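The Second Print Run

The publisher in Clernside wanted a second book by October. The first had sold 13 copies in its opening year, five of them to my aunt, so I asked why. "Momentum," said the woman on the phone. I wrote that down and looked at it for a while.

I had a new job at Lawal, checking other people's invoices, and I'd written one poem since starting it. The poem was four lines long and I didn't trust the third. She said poets always say that. She said Kukitard Books believed in me and would print 2000 this time, if I could see my way to sharing the cost.

"Sharing it how?"

"Evenly, to begin with."

I told her I'd think it over. That night I got down on the floor with the old drafts and read them aloud in the voice I use for readings, then in my ordinary one. Only two survived the second voice.

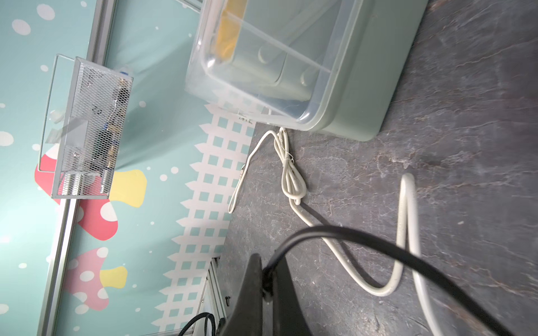

Zaltirlow, in the Rain

They booked me a reading anyway, at a library in Zaltirlow, to "warm up the neighbourhood." I took the coach. There were 13 chairs and a plate of shortbread, and a man in the back row who had come in to get dry and said so.

I read the four-line poem. He put up his hand.

"What's the third line for?"

I said I'd been wondering that myself. He nodded and took another piece of shortbread.

On the coach home I crossed it out. Three lines looked thin on the page, though I'd have said the same of four. The woman from Kukitard rang as we pulled into the depot, to ask how the book was coming along and whether I preferred to pay by cheque.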